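Open day at the Irkuvo lab in Clarkberg
Posted December 2021

What a fun Tuesday! I signed up for the remote control session at Irkuvo, where visitors get to teach a gripper to handle boxes, and I could have stayed all night.

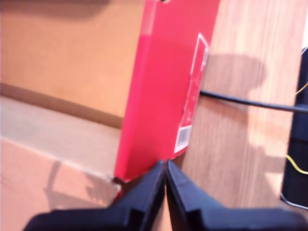
There were 16 of us, split over two stations, and everyone got four tries. You steer with a hand controller and watch through the gripper's own camera – much harder than it sounds! My first two tries were hopeless. Every run gets saved, good or bad, and the team wants 100 of them before training starts in January. I'm going back for the next one, and I'm bringing my sister.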